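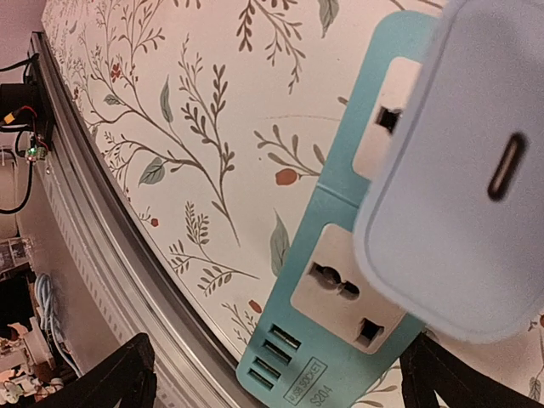
Rinville Building Users' Group
Minutes of the meeting held 24 July 2025, Rinville, ground floor meeting room

Present: Henrike Buschmann (chair), Lachlan Semple, Recep Taşdemir, Eilidh Rutherford (minutes)
Apologies: Wilma Buchanan

1. Minutes of the last meeting
Agreed with one correction. Under item 6, "distribution board B" should read "distribution board C". LS to amend the file copy.

2. Matters arising
2.1 Stair lighting. The timer on the rear stair has been reset to the longer interval. Closed.
2.2 Keys to the riser cupboard. Two sets remain unaccounted for. HB to write to former tenants.
2.3 Dagdag unit. The roller shutter still stops short of the floor. The fitter has attended once and left without a report. Carried forward.

3. Extension leads and chargers
RT presented the draft rule on extension leads. The main points were:
3.1 Total load on any one extension lead not to exceed 3,000 W, or the marked rating of the lead if lower.
3.2 No lead to be plugged into another lead.
3.3 Leads on reels to be fully unwound before use with heaters or kettles.
3.4 Bulky chargers not to be forced in beside another plug. Where a charger covers part of the next outlet, that outlet is to be treated as in use.
3.5 Leads bought abroad to be entered on the register with the rating and the type of outlet.

LS asked whether 3.4 could be enforced. RT replied that it would be checked at the yearly inspection and not otherwise. HB noted that the appliance register now stands at 313 entries and that several older entries have no location. Units to supply missing locations before the September meeting.

Draft accepted subject to a change of wording in 3.1, where "marked rating" is to be followed by "as shown on the lead or its plug".

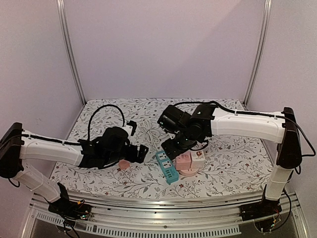
White tabletop covering, stem and flower print.

4. Work surfaces and coverings
4.1 ER reported on replies from the units. Most use a loose or stuck covering over a board top. The lease requires that fixed surfaces be returned clean and free of adhesive.
4.2 Patterned coverings are allowed. Drisard asked for plain coverings only in shared rooms, on the ground that marks are easier to find. The proposal was not supported.
4.3 Coverings that overhang a walkway are to be trimmed or fastened.
4.4 Vinyl and paper coverings are not to be used under soldering irons or hot plates. A heatproof mat is required. RT to add this to the induction sheet.

5. Partition panels
5.1 LS tabled a quotation from Rostidden for replacing the damaged panels in the west corridor. Price £3,000 including removal of the old panels and excluding paint.
5.2 ER asked if the fixings would suit the present floor channel. LS understood that they would, but the quotation does not state it. Decision deferred until Rostidden confirms in writing.
5.3 Gaps at panel joints are to be measured at top and bottom. Gaps at the foot have been missed in past surveys.
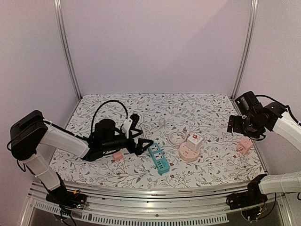

Reading time: 3 minutes

6. Budget for small repairs
6.1 The limit for repairs ordered without a quotation stays at £100 per job.
6.2 The yearly allowance of £3,000 was confirmed. The corridor panels, if approved, will be charged to the reserve.
6.3 WB had asked by email for door closers to be moved to the landlord's account. HB has checked the lease and they fall to the users. No change.

7. Any other business
7.1 Water will be off in the east wing for a morning in September while the stopcock is replaced. LS to put up notices.
7.2 ER asked for the recycling bins to be returned to the marked bay after emptying.

8. Actions
LS: amend file copy; obtain confirmation from Rostidden; water notices.
HB: letters about riser keys; contact fitter for the Dagdag shutter.
RT: revise 3.1; update induction sheet.
All units: register locations.

Next meeting in September, date to be circulated by ER.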